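New preprint from our group at Homthorpe on learning to grasp from a moving conveyor when the control loop is slow. Thread on the method, the result, and the parts we don't like. 1/

The setting: a cup travels on a belt. The policy sees camera images and joint positions and outputs arm and hand targets. Between the light hitting the sensor and the arm starting to respond, our stack takes 249 ms. On a static table you can ignore that. On a belt the cup is somewhere else by then. 2/

The usual fix is a tracker plus a motion model: estimate belt speed, extrapolate the cup position, plan to the extrapolated point. It works if the tracker works. Glossy belts and translucent cups are bad for trackers. Ours kept locking onto the reflections of the ceiling lights. 3/

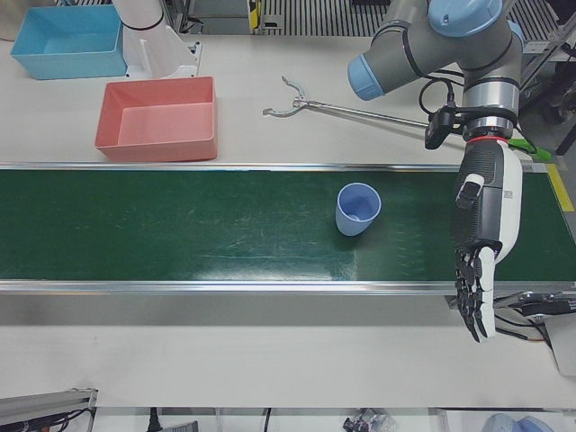 So we dropped the tracker and moved the correction into the training data. Every demonstration is recorded with hardware timestamps. Before training, the action labels are shifted forward by the measured delay, so the observation at time t is paired with the action the arm should be starting when the command lands. 4/

The shift on its own is an old trick and we cite the people who did it before us. The addition is that the delay is resampled per training sequence from the measured distribution, and the policy gets the last few sent-but-not-executed commands as input. It has to learn what is already in the pipe. 5/

Data: 1837 teleoperated demonstrations, collected over one long September and some of October by Jhair Castaño and Mercedes Grajales. Light blue cup, green belt, pink bin and blue bin behind the belt. Belt speed was changed between blocks and never given to the policy as a number. 6/

Evaluation: 411 trials, six belt speeds, conditions interleaved, operator blind to which checkpoint was loaded. Success means the cup ends up in the requested bin and stays upright through the lift. If it tips in the bin after release we still score it as a success. Please read that definition before comparing to your own numbers. 7/

Result: with both changes, success barely depends on belt speed over the range we tested. With the fixed shift only, it falls off at the two fastest settings. With no shift, it falls off almost at once, and the failures all look the same: the fingers close upstream... no, behind the cup, where it was a quarter second earlier. 8/

Ettore Santoro ran the ablation on the pending-command input. Removing it gives a policy that over-corrects. It sends the same adjustment several times before seeing any effect, then has to undo it. You can see the oscillation in the wrist trace in the appendix. 9/

We also ran a version where the cup is handled with a reacher-grabber, jaws on the end of a long shaft. The reason is geometric. A long lever turns a small timing error at the wrist into a large position error at the tip, so it is a harsher test of the same method. 10/

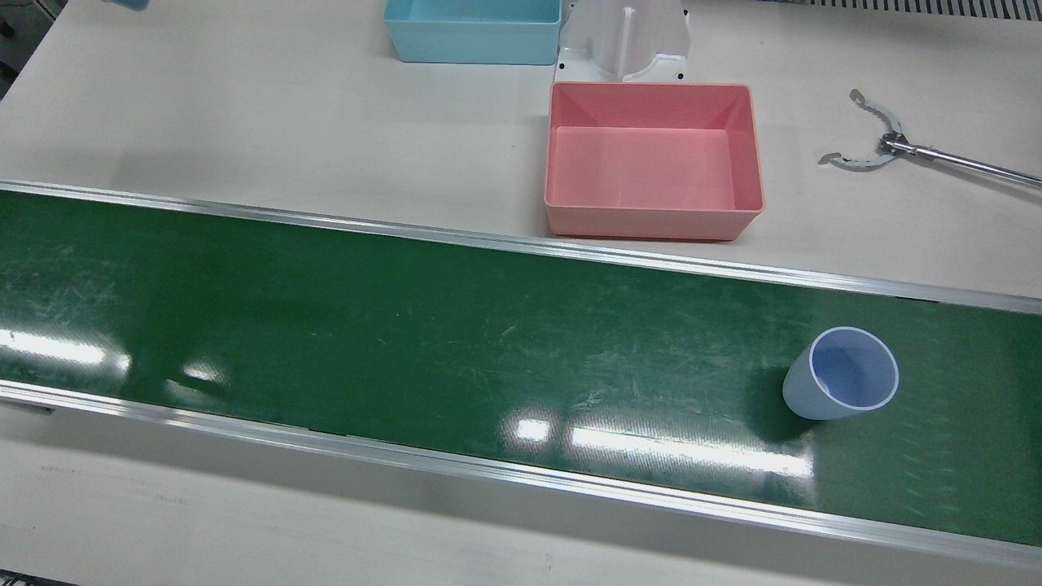

Light blue cup on the belt, open claw over the table to the right of the pink bin.

Tool results are worse across the board, as expected. The ordering of the three methods is unchanged. The gap between fixed and resampled delay is wider than with the hand alone, which fits the lever argument but doesn't prove it. Flex in the shaft is a confound and we did not model it. 11/

Limitations. One cup shape. One belt. Belt speed is constant within a trial; if it changes mid-grasp the policy has no useful prior and we have only anecdotes. The delay distribution was measured on our hardware, and you need to measure yours. Copying our number will make things worse if your stack is faster. 12/

How to measure it, since two reviewers asked: blink an LED in view of the camera, have the controller command a small joint step on detection, log the encoder. Repeat until the histogram stops changing. Karthik Marikar's script for this is in the repo under tools/latency. It assumes a synchronized clock. 13/

The training code is a fork of Clerari, our in-house imitation library. Most of the diff is in the data loader. If you only want the label shift and the resampling, you can lift that file and leave the rest. 14/

Hinata Nakajima is presenting this at the Cáceres workshop and will have the failure videos, sorted by speed. Ask for the blue bin ones. The reach is longer there and the errors are easier to see. 15/

Correction to post 8: "upstream" was right the first time. Same thing, badly typed. 16/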